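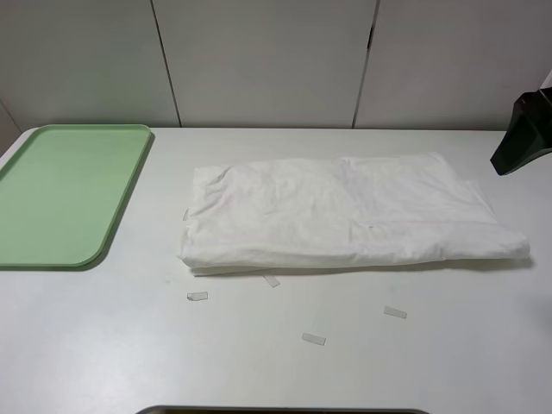 Nultia moves partner message traffic to new integration platform

January 15, 2020

Nultia has finished moving its partner message traffic off the middleware it had run since the company's early days and on to Elleo, an integration platform. The last of the old interfaces was switched off over the weekend at the Gralside data centre.

The work covered 56 interfaces. Most of them carry orders, delivery notes and invoices between Nultia's own finance system and the systems used by its suppliers. A smaller group handles stock updates from the warehouses, and these were left until the end because they run through the night and are harder to stop.

Pramanik, the consultancy that led the technical side, started moving interfaces in November. Each one was rebuilt on the new platform and run next to the old version, with both sets of output compared before the switch. Where the two did not match, the old interface stayed in place until the difference had been explained.

According to the project notes published by Nultia, most mismatches came from date formats and from the way empty fields were treated. The old middleware dropped an empty field from the message altogether. Elleo keeps it and sends it with no value, and 7 of the supplier systems rejected messages in that form. A mapping step was added for those suppliers, which removes the empty fields before the message leaves the platform.

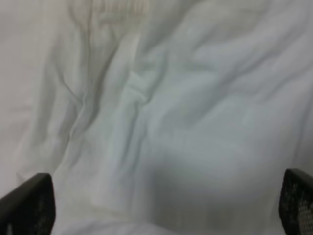 Pale fabric lying in loose folds.

The old setup ran on 2 servers, both of which were out of support. Error handling was largely manual: a failed message was written to a folder, and someone on the support desk had to open it, correct it and put it back in the queue. On the new platform, a message that fails because the receiving system cannot be reached is sent again automatically. One that fails because of its content is held, and the team that owns the interface gets an alert with the message number and the name of the field at fault.

Nultia says the platform handled about 3960 messages in its first full hour of live running on Monday. A short backlog built up before nine in the morning, when several suppliers sent their overnight files at the same moment. It cleared without anyone stepping in, but the limit on parallel connections has been raised all the same.

Some jobs remain. The certificates used for the supplier connections were copied across as they stood, and those close to expiry will need replacing by the end of spring. Monitoring screens are in place for the order and invoice interfaces — the warehouse ones still have to be checked through the logs.

Suppliers do not need to change anything at their end, as the addresses and user accounts are the same as before. Those who connect from a fixed network address are asked to check that it matches the one on their account page, because the new platform refuses connections from addresses it does not know. The old middleware only recorded a warning.

The old servers will be kept, switched off, until the end of the financial year in case message records are needed for audit. Questions about a failed or missing message should go to the Nultia integration desk, with the message number and the time it was sent.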